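Home | Forums | Builds | Members | Log in

Hand-held gripper build - picking up small fiddly stuff
Started by ansah_s in Home Builds

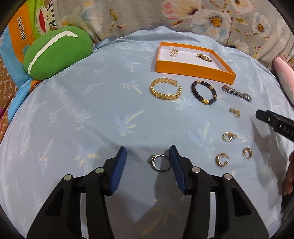
Jaws open over the ring, bedroom test bench.

ansah_s wrote:
Right, the second pair of grippers is finally together and I've moved on from picking up clothes pegs! I wanted a proper test so I raided my jewellery and spread it over the bed. The idea is that I do the picking by hand with these, record it, and later on the arm in the garage gets to learn from it (that's the plan anyway, the arm still has a sulky shoulder joint).

The orange box is where things are meant to end up. Earrings are horrible. The chunky bracelet I can grab nearly anywhere, but the ring wants to be pinched across the band and if I come in a touch high it skates off across the sheet. Any tips on pads? Mine are the blue rubber ones, cut from a sheet I got off Tavau in July.

6 replies | 4 shares

mkwofie wrote:
Lovely stuff. Do those jaws flex much at the tips? I printed mine with the same sort of triangular cutouts and they twisted as soon as I squeezed, so I went up to 5 mm walls.

ansah_s wrote:
A bit, yes. Not enough to bother me on the cuff, but I can feel it on the small hoops.

gisoseo_araba wrote:
I'd change the surface before touching the pads. A bedsheet gives under the tips and wrinkles up, so you're learning to pick things off a mattress. Put a board down.

mkwofie wrote:
Disagree with that, sorry. If she only ever practises on a board it'll fall over the first time it meets anything soft. Keep the sheet, and do a board as well.

gisoseo_araba wrote:
Fine, but do the board FIRST. You want to know the jaws close square before you add a squashy bed to the problem. I wasted most of a month on my Dritham build chasing a fault that was just foam.

Sena_A wrote:
Pads: try something thinner and softer, and round the front edge with a bit of sandpaper. Mind the ring with the stones though, I'd keep the rubber off the raised bit and stick to the plain part of the band. And is that a crocodile brooch in the box? I want one.

ansah_s wrote:
Crocodile or lizard, we argue about it at home! OK, I'll do a board run on Saturday and then go back to the sheet with sanded pads. Will post both lots of clips in the Ankrah thread so this one doesn't get clogged up.

Share | Report | Back to Home Builds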